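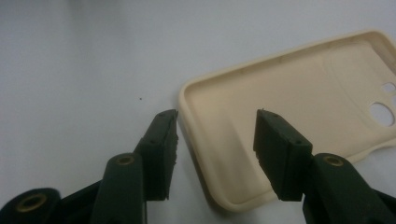 An empty cream-colored phone case on a white tabletop.

Pistberg's Quiet Kicking Game

The Wodaseo League final kicks off in December at Kalogeropoulos Field, and most of the talk this week has been about quarterbacks. That makes sense. Bromudetti throws the ball more than anyone in the league, and Pistberg has spent the fall trying to keep scores low enough for its own offense to keep up. But when these teams met in October, the game was decided by a 41-yard field goal, and Pistberg went home with a win by 2.

It was an ugly game. Both sides fumbled inside the ten. Bromudetti led for most of the second half and punted on three straight possessions when it needed one more first down. Each of those punts came back past midfield, and the third return put Pistberg close enough to try the kick.

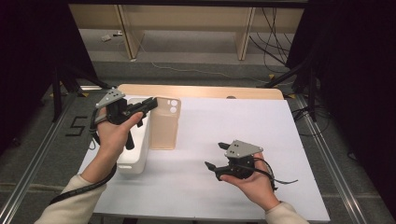
Field position first

Pistberg has not had a good offense this year. It has had short fields. The coaches put starters on the coverage and return teams, which smaller clubs usually avoid because a roster this size can't absorb injuries. Two linebackers and the best cornerback run down on every kickoff. They get tired by the fourth quarter, and it shows on third down, but opponents rarely start beyond their own 25.

The punter helps. He doesn't have a big leg, but he gets the ball up high and close to the sideline, and returners have mostly settled for fair catches.
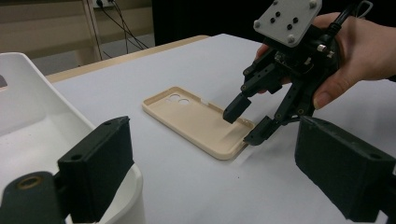

Pistberg studies its kicks on a phone. The club has no film room and no end zone tower, so a staff member stands behind the uprights and records every snap, hold and kick in practice. The phone gets passed down the bench between periods. Players watch their own clips and hand it on. It's a cheap system, and the snaps have been clean since September.

Bromudetti has more money and a deeper bench, and it has changed its punt protection since October — the line now splits wider and the ball comes out faster. Whether that holds up against a real rush is hard to say. The last few opponents barely sent one.

Kalogeropoulos Field seats 1000, and the wind there usually comes across from the visitors' side. Bromudetti should be favored. I would still take Pistberg to keep it within a field goal.

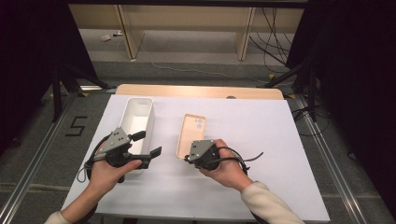 Two hand-held grippers and a tall white open-topped container.

Contact us | © 2021 | Back to top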